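What the arm does to a morning

I have been at Sollo for six years now, most of them on the tray line, and I promised a few of you I would write something once the arm had settled in.

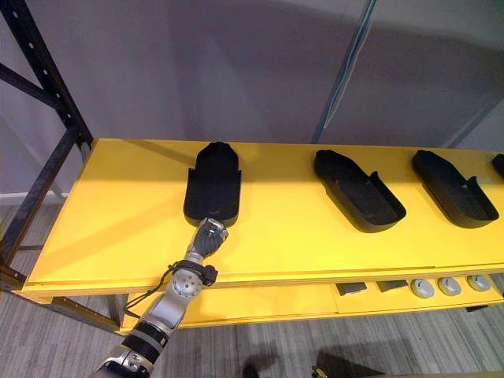 Agnes Moen trained me back when every tray went through somebody's fingers, 200 before lunch if you were quick and did not talk (I was never quick, and I always talked). You picked one up, felt along the rim, set it down again. My thumbs knew a bad edge before my eyes did.

Now I mostly stand beside the arm and keep the shelves filled, and I look over whatever it sets aside. My wrists are grateful! I sleep better too. But it is a quieter job, and I miss the chatter -- Gudrun Aasen moved over to the Torvik site in January, and we used to get through whole family histories between us in one shift.

The pay stayed the same, in case you were wondering, and so did the coffee. What I would like is for them to let us learn the programming side, and I have asked twice. Agnes says to ask a third time, so I am going up to the office tomorrow after the morning break.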